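Tips > Home Office > Family Papers

Wed 1 June -- by the Saston kitchen table blogger

My grandmother left me two shoeboxes of letters, ship tickets and baptism cards, and for years I was scared to touch them! Last December I finally cleared the dining table and got going, and I've picked up a few tricks since.

Wash your hands and dry them really well (skip the hand cream that morning). Take out every paper clip and rubber band. Write names on the folder in soft pencil, and never on the letter itself. I file by surname first, so all the Dufour papers sit together, then by town -- Lallunis in one folder, Flikholm in the next.
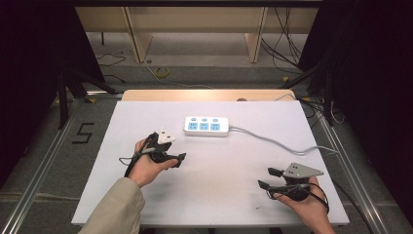 Can I flatten a letter that's been folded for decades? Usually, if you go slow: open it gently, lay it between two sheets of plain white blotting paper, put a heavy book on top and leave it for 12 days.

Keep the finished folders in a bedroom closet, where it stays cool and dry. Attics and basements are awful for paper. I also scan four letters a night while the tea steeps, and my cousins get copies by email before I've even put the folder away.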